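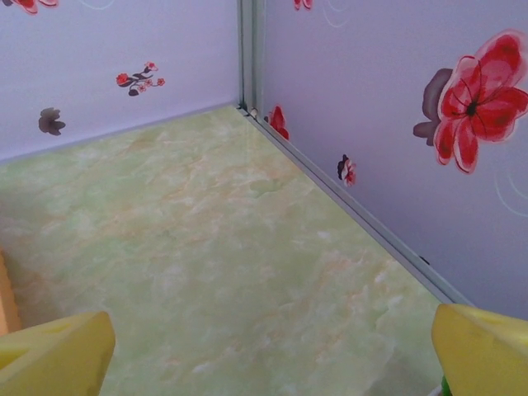 Green marble-pattern floor with peach veins, meeting the pale lavender wall in the corner.

Lining the bottom of a small box or cupboard

I line all my small storage corners with marble-pattern paper. It has a little shine and crumbs wipe off easily. My neighbor Minttu Saarela showed me how to do it, and after 14 corners I have some advice.

Measure the bottom in two places, front and back. My last one was 40 cm in front and only 39 at the back. Cut the paper a bit bigger and trim it inside with a sharp knife.

Start from the corner, not from the front edge. Peel only a hand's width of the backing, press it well in the seam, then go on slowly with a dry cloth. If you get a bubble, prick it with a pin and push the air to the hole.

For patterns with veins, decide first the direction. I like them diagonal – small mistakes in cutting are harder to notice.

Do the walls before the bottom, and choose for them a calm color. Leave it open overnight so the smell of glue goes away.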